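Visit report: Luvine open day, Trellwood

November 21, 2018

Our group took the early coach out to Trellwood for the Luvine open day. The trip was 46 kilometres each way, and the fare was included in the ticket price of $25. This report is for members who couldn't get a seat, and for those who have asked whether it would be worth going again when the next one is held in April.

Luvine has the ground floor and half the upper floor of a former flour store on the river side of town. The front is offices. Behind that is a workshop, and behind the workshop is a long room they call the household lab, where most of the robot work is done. Parking is very limited. Anyone driving should use the lot behind the library and walk back across the footbridge.

We signed in, were given a lanyard and a pair of safety glasses, and were split into three parties. Mine started in the workshop. The glasses were only needed there and we handed them back at the far door.

The workshop makes the mechanical parts: jaws, finger pads, mounting plates and the brackets that hold everything together. Most of the plastic parts are printed on site. A printer was running when we went in and had been going since the evening before, according to the technician, who said a pair of jaws takes most of a night. There was a rack of rejects beside it. Most had failed in the same spot, a thin web of plastic near the hinge, and the later versions have been thickened there. Visitors were welcome to handle the rejects, and several people tried without success to break one.

The metal parts come in from Esemitz, a supplier the company has used since it started. Lead times were a sore point. One order of bearings had taken eleven weeks, and the staff had ended up taking some out of older units to keep going. I asked whether a closer supplier would be possible and was told they had tried two, and that the fit was never consistent.

From there we went upstairs for a half-hour talk. The room was too small for the party and the blinds didn't close properly, so the slides were hard to make out from the back. The talk covered the company's main project, which is called Mahmoud. It is a two-armed machine on a wheeled base, meant to do ordinary kitchen and laundry jobs in supported housing. It isn't for sale. The speaker was careful on this point and said it twice.

The part I found most useful was the explanation of how the machine is taught. Very little of it is programmed step by step. People do the jobs themselves, holding a gripper that has the same jaws as the robot and a camera mounted above them. Each attempt is recorded from start to finish. The recordings are sorted, the poor ones are thrown out, and the rest are used to train the robot's controller. Printed markers on the jaws let the software work out how far open they are at any moment. The target for a single job is 339 good recordings before any training run is started. Somebody asked why 339 and the answer was that it was the number they had the first time it worked, and they have kept to it.

There were questions about privacy. The recordings made in the lab only show what the gripper is pointed at, and staff stop recording if a visitor walks through. For recordings made in people's homes there is a consent form, and the householder can ask for any of it to be deleted afterwards. I thought this was answered fairly.

Lunch was sandwiches and fruit in the front office. The vegetarian ones went quickly. There was an urn for tea, but the coffee ran out before the third party came down.

After lunch we went into the household lab. It is set up as a row of bays, with a kitchen bench in one, a bed in another, shelving in a third and so on. The appliances and furniture are second-hand on purpose. The staff buy whatever turns up locally, on the grounds that the machine will have to deal with older appliances in the places it is meant for.

We were allowed to watch recording in three of the bays. The first was folding towels, which was slow, and the operator started over several times when a corner slipped. The second was putting tins on a shelf. The third was the microwave job, and this drew the biggest crowd, as it is the one everyone can picture needing at home.
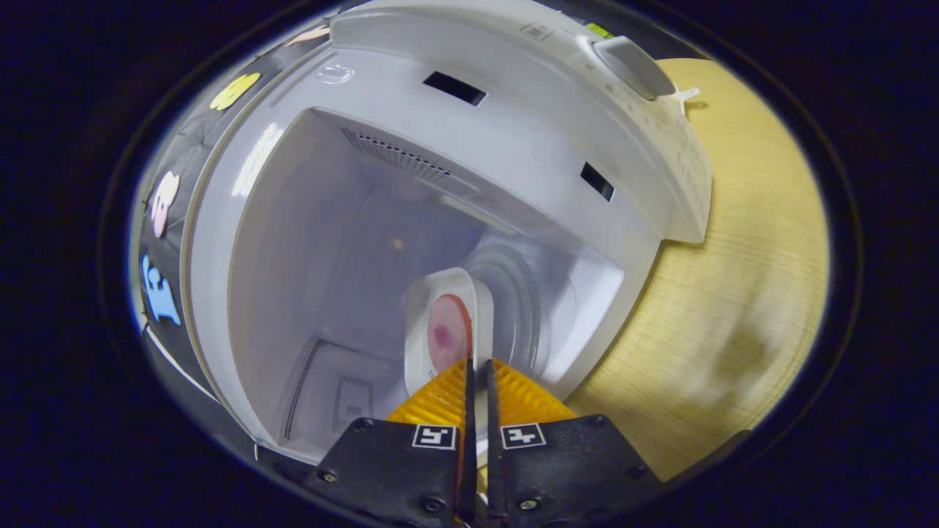
Opening the door is counted as a separate job from moving the food, and each has its own set of recordings. We were told that doors are the harder of the two. Some have a button, some a handle, and the force needed is different on every model. Moving the food is mainly a question of holding it level. The operators are asked to work at a steady pace and to avoid any movement they couldn't explain afterwards, such as a quick tap to straighten something.

Visitors could then try a gripper for themselves at a table by the window. It is heavier than I expected and my wrist was sore after a few minutes. The squeeze is easy enough, but you have no feeling in the fingertips, so you tend to grip too hard. I crushed a paper cup and then managed to stack two plastic ones. Most of the children did better than the adults. Operators work for 25 minutes and then take a break, and after trying it I can see why.

The last stop was the robot itself. Mahmoud was shown behind a rope at the end of the lab, with a staff member holding the stop button throughout. It picked up a cloth, wiped a section of bench and put the cloth in a tub. It then did the same again and missed the tub. A third attempt was fine. It moves a good deal slower than a person would, and there are long pauses where it appears to be doing nothing. The staff member said the pauses were being worked on and that the speed was limited on purpose while visitors were in the building.

I asked what it costs to run and didn't get a figure. I also asked about power cuts, which we get a few of out our way. The arms lock where they are and have to be released by hand, and whatever it is carrying stays in the grip until then.

Some practical notes for anyone going in April:

Tickets are capped at 100 and this one sold out, so book early.

The upper floor is reached by stairs only. There is a lift on the plan but it has not been put in. The talk is repeated downstairs on request, though you have to ask at sign-in.

The household lab is kept cool. Bring a sweater.

Photographs are fine in the lab and the workshop but not in the offices.

The towel bay is at the narrow end of the room, and only a few people can see in at a time. Go there first if your party is given the choice.

The coach left on time and we were home before dark. A sheet of written answers to the questions they couldn't get to is supposed to be sent out by Luvine, and I will pass it on with the next newsletter if it comes. Two people left scarves on the coach – one grey, one dark green – and both are in the cupboard at the hall.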